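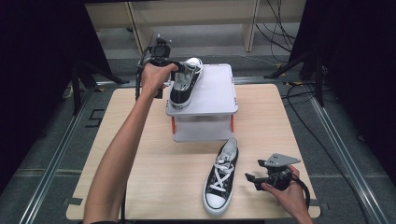

When does the Casberg stockroom extinguisher get swapped?
September, Priltow does it same day as the hoses.

**Walkthrough 29/04/2025**

- [x] Exit signs lit, both ends
- [x] Sprinkler gauge, fine
- [ ] Rear fire door: sticks at the botom, needs planing
- [x] Aisle width ok
- [ ] Panel 3 blocked again, pallets. Move today pls
- [x] Ladder tags current
- [ ] Eyewash: flow weak, call Fevden. Last bill was 510
- [x] Mezzanine load sign, 3,000 lb, readable
- [ ] First aid box low on gauze, and teh burn gel is out of date

Xu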